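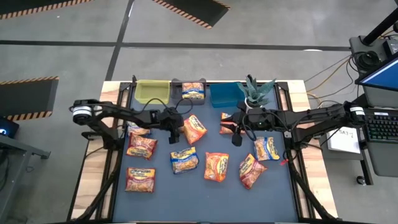 We need people for the fall project at the robot arm club, and I'm hoping one of them is you!

I'm Pichit Sangkhawat, and I run the sorting project at the Clarosdale after-hours robotics club with my friend Surachet Nilsuwan. Every September we start a new build, and this year we want to get two arms on one table to tidy up a mess of groceries. Noodle packets, mostly. We picked instant noodles one night when we were all hungry, and then we stuck with them, partly for the crinkly wrappers. A wooden block sits there and lets you grab it. A noodle packet slides, folds, catches the light in a weird way, and generally behaves like something you'd find in a real kitchen. I've gotten kind of fond of them.

So who are we looking for?

Mostly people who want to drive. The arms learn from recordings of a person doing the job, so somebody has to sit down and do the job over and over – pick up a packet, carry it to the bin, let go, go back for the next one. It takes patience and a pretty light touch. If you've ever enjoyed a claw machine (or sewing, or painting tiny models, or untangling necklaces for your sister), you'll probably take to it faster than the engineers do. Surachet is a terrific programmer and still flings packets onto the floor.

You don't need to know how to code. You don't need to own anything. Last year we had a dental hygienist, two high school seniors, a guy who drives a delivery van, and a retired piano teacher who was better at it than all of us put together.

We have room for three more regular drivers. A regular comes every Tuesday evening at 6:30 and does two sessions of 20 minutes with a good long break in between. We tried longer ones in the spring and everybody got sloppy toward the end, me included, so now there's a timer and we stick to it. Between sessions you reset the table for the next person, which means scattering packets and trying to be messy in a new way each time. That's harder than it sounds! People fall into patterns. I always leave a packet down in the left corner and I've been yelled at about it.

We could also use:

Someone who likes labeling. After each evening we go back through the recordings and mark which grabs were clean, which ones slipped, and which ones we should throw out. You can do this at home on a laptop, in your pajamas, with the TV on. A couple of hours a week is plenty.

Someone handy. Cables come loose, screws back themselves out, and the gripper pads wear down. If you know which end of a hex key to hold, come talk to me. Same goes if you can run a cable neatly, because I can't, and there's a stretch of our floor I'm not proud of.

Someone who can write. Our notes are a disaster. Half of them are in Surachet's handwriting on loose sheets of paper and he can't always read them back. We enter the Disov student and hobby challenge in the spring, and the written part is where we lost most of our points last time. Sixty out of a possible hundred on the report – ouch.

About the money, since people ask. It's a club and we can't pay you. Dues are $60 for the season, which covers parts and the room, and if that's a problem just tell me and we'll skip it, no forms and no speech. Students under 18 don't pay at all but do need a parent's signature. Dinner is usually whatever somebody brings. And yes, the noodles do get eaten once the wrappers are too beat up to use.

A few practical things. We meet at the Sukprasert building, ground floor, side entrance next to the bike racks. The front door locks at six, so don't stand there knocking like I did for my entire first month. There's a ramp at the side entrance and the driving seat goes up and down. Wear closed shoes, tie back long hair, and leave the dangly bracelets at home. Please stay out of the arms' reach while they're powered – we go over all of this on your first night, and you'll have one of us sitting right next to you until you feel okay on your own.

If you've already used a two-arm setup at work or school, great, but please come in ready to do it our way for the first few weeks. We had a lovely guy from Plusell who grabbed everything by the corner when the rest of us were grabbing from the middle, and it took a while to sort those recordings out. He's still with us, and he still thinks corners are better.

To sign up, send me a note through the club page with your name, which job sounds fun, and whether Tuesdays work for you most weeks. No résumé, please. If you want to look before you commit, just show up at 6:30 and ask for Pichit or Surachet. We'll put you in the chair for a few minutes and you can have a go at a packet yourself.

Left-handed people, please apply too! We're all righties at the moment and I'd love to see what you do with that other arm.

Pichit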